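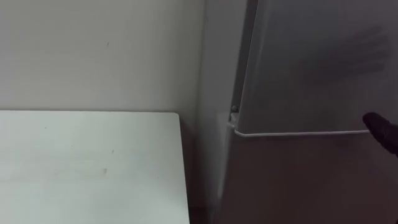
Fig. 2. Refrigerator beside the side wall, with the white table to its left.

Support > Dadura Kitchen > Set-up Guide > Placing the refrigerator

We use cookies to remember your language and region. Accept / Manage settings

Section 2. Placing the refrigerator next to a wall and table

Read this section before you plug in the appliance. The steps apply to all two-door Dadura models with one door above the other.

1. Clear the floor where the refrigerator will stand. Sweep out the corner, which is hard to reach later.

2. Move any table away from the wall. You need a clear path at least 800 mm wide to bring the appliance in.

3. With a second person, walk the refrigerator into place. Keep it upright and push at the middle of the side panel.

CAUTION: Do not pull on the door handles or the door gasket to move the appliance.

4. Turn the front feet until the cabinet is level from side to side. Check with a spirit level on top.

5. Open the upper door, then the lower door, as far as they will go. If either one touches the wall or the table, move the refrigerator forward and try again.

6. Slide the table back. Leave a narrow gap between the tabletop and the appliance, as in Fig. 2, and make sure the power cord is not caught under a table leg.

Note: A table with rounded corners is easier to get past in a small kitchen. If yours has square corners, fit corner guards.

7. Look along the seam between the two doors. The gasket should lie flat across the full width. If it is folded, open both doors, straighten it by hand and close them again.

8. Wipe the doors with a soft damp cloth and dry them. Brushed finishes should be wiped in the direction of the grain.

CAUTION: Do not use scouring pads or bleach on the doors.

9. Plug the appliance into its own grounded outlet. Do not use an extension cord.

To order replacement feet, ask your dealer for part 262.

Guide last revised March 22, 2020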